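Stores and Packing Notes: White Tubs and Clear Benches

9 October 2024

The white plastic containers from Dukis are now in use at all packing benches in the Temeck building. They replace the cardboard trays, which have been withdrawn and should not be brought back from the mezzanine. Stock on delivery was 3534 units. Reorders go through Stores on the usual form, under line 19.

Two sizes were tested in May. The taller one was rejected. It held more, but small fasteners collected in the corners and could not be picked out with gloves on. The size adopted has enough depth for one kit of loose parts and little else, and it should be used that way. If a kit needs more than one tub, split it by bag number and keep the tubs in sequence from left to right.

Labels go on the short side, below the rim. Do not write directly on the plastic. Solvent marker comes off with isopropanol but leaves a gray shadow, and a tub with a shadow on it gets read as a tub with a label. Tubs already marked in this way should be set aside for floor sweepings and offcuts.

Bench layout has changed as well. The earlier practice was to place the tub in the middle of the bench and work around it. This put the parts under the operator's forearms and was the main source of spills during the trial. The revised layout is as follows.

Tub at the back of the bench, on the right for right-handed packers and on the left for left-handed packers.
Center of the bench clear.
Paperwork on the clip rail and off the work surface.
Tools in the drawer between kits.

The Brundard benches have a pale, matte top, and this was one of the reasons for choosing them. Black washers and dark screws show up well against it. White nylon spacers do not, and packers on the spacer line should continue to use the dark mat. Tops are wiped down at the end of each shift with a damp cloth and dried. Abrasive pads polish the surface in patches and the glare makes small parts harder to see under the overhead lights.

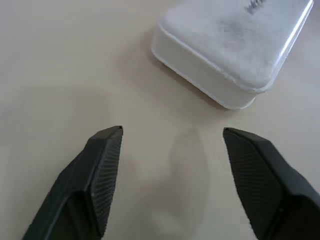 Đỗ wrote in to say that the back corner is too far a reach on the deep benches, and that after a full shift of spacer kits the tub had crept forward again without anyone deciding to move it. The suggestion was a strip of tape to fix the position, set in from the back edge by the width of one tub. Stores has accepted this for the deep benches only. Tape is available at the counter. Use the low-tack type, and replace it when the edges begin to lift.

Cleaning of the tubs: warm water and neutral detergent, rinse, stack upside down on the wire rack. They should not go through the parts washer. In the trial, 13 tubs were put through on the standard cycle and 4 of them warped at the base enough to rock on a flat surface. Warped tubs go in the recycling cage by the loading door.

Lids are on order. Until they arrive, part-packed kits left overnight should be bagged and tagged inside the tub.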